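Week 4: Colour and surface in product finishing

Reading: Angelovski, chapter 2 (on reserve at the library desk)

A matt surface scatters light in many directions. A gloss surface sends most of it back at one angle, so the same pigment looks deeper and darker. Two parts moulded from one batch can fail a visual match if their textures differ.

Pale housings show grime early. Dark grey parts hide grime but show fine scratches, which read as lighter lines. Check samples at arm's length first, then up close, under the lamp and again by the window. 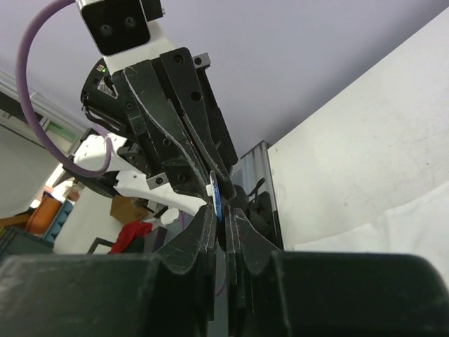
Vesela Trajkovski asked after last year's lecture whether gloss readings could replace the visual check altogether, and argued that a meter at least gives the same answer before and after lunch. Use both. The meter won't pick up a colour shift.

For the tutorial, bring one matt and one gloss sample of the same colour. Label the back, not the face. Write up your comparison in no more than 90 words and hand it to Valbona Milošević.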